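Gripper Comparison Programme: Frequently Asked Questions

Last revised March 10, 2019

What is the purpose of the programme?
The Brescombe Handling Laboratory compares gripping tools for soft produce on behalf of growers and packing firms. Results are published each October.

Which grippers are under comparison at present?
Two hand-held grippers with paired fingers are in the current round. Arms and controllers are assessed separately at our Brirnby site.

Why are the tools held by hand and not mounted on an arm?
An operator can change the angle of approach at once, which allows us to judge the fingers and pads on their own merits. Tools that perform well are then fitted to an arm under the Toselov controller.

How many grasps make up a full trial?
Each tool completes 157 grasps. A trial is stopped early if 13 items show bruising or split skin.

Which items are used?
Tomatoes, kiwis and citrus fruit form the standard set. Firms may ask for other produce to be added — please allow time for us to obtain it.

Must the work surface be plain?
No. Patterned cloths are permitted, and are encouraged where camera tracking is also being compared. The cloth must lie flat beneath the fruit.

How is damage recorded?
Each item is inspected directly after release and again the following morning. Marks are graded on the Fajardo scale, a copy of which is sent to all participants.

May a firm submit its own finger pads?
Yes. Pads should be supplied in matched pairs, with fixing instructions. We do not cut or glue pads on a firm's behalf.

Is the produce eaten afterwards?
No. All handled items are composted.

How may we apply?
Forms are available from the Brescombe office. Applications received after a round has opened are held over to the next.
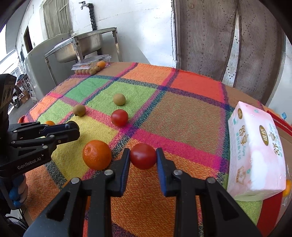

Blue-padded gripper fingers at a tomato, standard produce set.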